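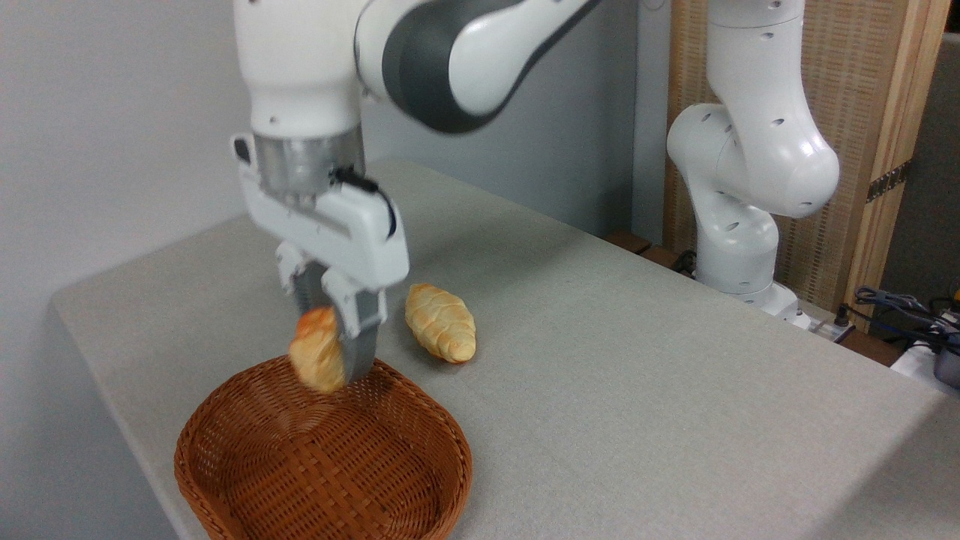 Dec 15, 2025

Bread day! I have flour in my eyebrows and I can't stop smiling, so I'm writing this before I wash up, or I'll lose half of it.

Second attempt at the rolls for Lucinda's dinner. The first attempt was those hard little knobs I wrote about last week, the ones Adelino was kind enough to dunk in soup until they gave in. This time I did the dough the night before and left it in the fridge with a plate on top, the way Leilani told me to, and what a difference. It came out cold and springy and it didn't fight me at all. I weighed everything too, with the old scale. 900 grams of flour, and when I put the whole lump of dough back on the scale after kneading it said 1,177, which didn't add up with the water and the milk and the butter until I remembered I'd pinched off a big piece for the cinnamon thing and it was sitting under a towel behind me. So that's one mystery solved.

I made two kinds. Round ones, brushed with egg, and then the long twisted ones that you roll up from a triangle so they get those ridges across the top. The round ones came out exactly the color I wanted, deep golden brown and shiny, still pale underneath. I want to remember how: middle rack, egg yolk with a spoonful of milk, brush once, wait, brush again. The second brushing is the whole trick, I'm sure of it. The twisted ones I took out a bit earlier and they stayed light. Adelino says he likes them that way. I'd give them four more minutes next time and see.

Shaping is my favorite part now, which I never thought I'd write. I used to get so annoyed when they came out different sizes. Today I put the radio on and just went along the counter, cup the hand, drag it toward me, feel it go tight, next one. With the twisted ones you have to pull the point of the triangle a little as you roll or it ends up stubby in the middle. My first few looked like slugs. Then something clicked and I got a whole row with nice tapered ends and I called Adelino in from the other room to look at them (he looked, he said "those are rolls," he went back).

And the basket! I am so happy with the basket. It's the low brown wicker one with the thick rim, the oval-ish one, which spent all summer at the back of the hall closet with clothespins in it. I last used it for bread in August, at the lake, when Muthu brought that enormous loaf and we tore it up with our hands. I tipped out the clothespins, brushed it down with the dry vegetable brush, got into the weave along the sides, and it looks lovely. Reddish and warm. It makes any bread look like it came from somewhere. I was going to buy one of the wire ones from Tillman but why would I, when this was sitting there all along.

Question for tomorrow is whether to line it. Leilani always lines hers with a napkin, folded so the corners hang over. I think I like it bare. You see the weave between the rolls, and the crumbs fall where they fall. But if the rolls go in warm, a cloth keeps them warm longer, and Lucinda's dining room is cold at this time of year. Maybe the blue checked one, folded small, only under the bottom layer. I'll try it both ways before we leave.

Filling it is its own little job, too. I did a practice round with some of today's batch. Round ones first, since they sit steady, then the long ones tucked in on a slant with the ends pointing up. If you drop them in any old way they roll to one side and it looks like a basket with a slope. You have to set each one down and sort of let it find its spot. I'm going to do it there on her table so nothing gets squashed in the car. Rolls go in the big Peltard tin for the drive, basket on my lap.

Aníbal called in the middle of the second bake, with my hands all sticky, so I talked to him on speaker with my elbow. He's coming tomorrow after all! He's bringing the pepper jam. I told him about the rolls and he asked if there'd be plain butter or the salted kind and I said both, obviously. So now I have to get salted butter. Write it down:

salted butter
one lemon
parchment, the wide roll
candles for Lucinda (white, not the scented ones)

The kitchen is a wreck and I don't mind a bit. Dough in the faucet handle, flour on the floor all the way to the hall, and the whole house smells so good that I've gone out to the porch twice just to come back in again. We ate two with dinner and then one more each standing up at the counter. The inside pulls apart in strands! Adelino held his up to the light to look at it – he never does that.

Cinnamon thing is in the oven now. I rolled it too thin and it leaked, so there's a puddle of burnt sugar I'll be scraping off the tray with a spoon, but the top looks wonderful. Four more minutes on that and then bed. Alarm early, second dough comes out of the fridge before coffee.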